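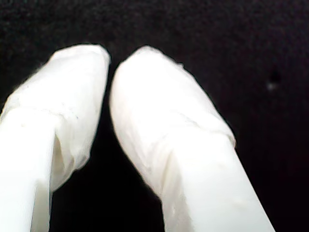
Home | Forums | Integration and Cells | Conveyors | Used Equipment | Log in

Part spacing before the packing cell, who is responsible?

gdierckx
July 16, 2018
Good day to all. I have a question which is more about planning than about programming. We have a packing cell with a Demovetti arm that takes blister cards from a belt and puts them in cartons. The arm is fine. The problem is the infeed. Cards arrive sometimes with a good gap, sometimes two cards touching, and then the vision rejects both. On Friday's late shift we lost 264 cards in this manner, from 3452.

The supplier of the belt (Mulder) says the spacing is correct when it leaves their section. The integrator says the cell was quoted for single cards. Both have a paper to prove it. Where do you normally put this responsibility in the contract?
Gerrit Dierckx

palletpete
Integrator, every time. They signed for the rate, so they own whatever comes in the door. Make them add a metering belt.

scman
I do not agree with Pete. If the quote says "single cards, minimum gap" and the customer accepted it, then the integrator has done his work. What does your acceptance test say? In our plant we had almost the same discussion in April, and the test document had only the words "normal production flow". With such words you can argue until you retire.

gdierckx
Shih-chieh, I looked it up. It says "representative product flow supplied by customer". So I am afraid it is us.

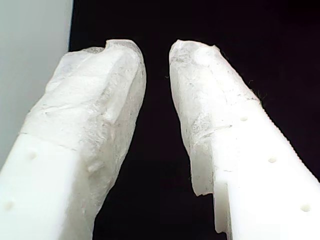

And during the test, our operator placed the cards on the belt by hand, with very nice gaps. I was standing beside him and I was happy about it. Now I am less happy.

palletpete
OK, that changes it a bit. Still think a decent integrator would have asked to see the upstream machine running. Did they visit?

gdierckx
They visited two times, but the blister machine was stopped for a format change on both days.

tinaw_controls
Before you pay a lawyer, check the transfer between the two belts. What are the speeds? If the second belt is the same speed or slower, cards will bunch up no matter who signed what. We run our second belt faster and the gap opens by itself. It cost us a pulley.

scman
Tina's advice is good, but please be careful with light cards. When the speed difference is big they turn a few degrees on the transfer, and then you have exchanged one reject for another. We had to put side guides from Josen, 600 mm long, and after this the angle was acceptable.

palletpete
Side guides on blister cards = jams. Been there.

scman
With our cards there were no jams. Maybe yours have a softer edge. I can only report what we have.

gdierckx
Thank you to all. I measured this morning and the two belts have the same speed within my error of measurement. The drive on the second one is a Gimach and the parameter is locked with a password which of course only the supplier knows. I have written to them. If they answer before the weekend I will try with a small step first, without guides, and put the reject numbers here.

tinaw_controls
Ask for the password in writing and keep it in the cabinet. You will need it again.

14 replies | 6 shares

We use cookies to keep you logged in and to count visits. Accept | Settings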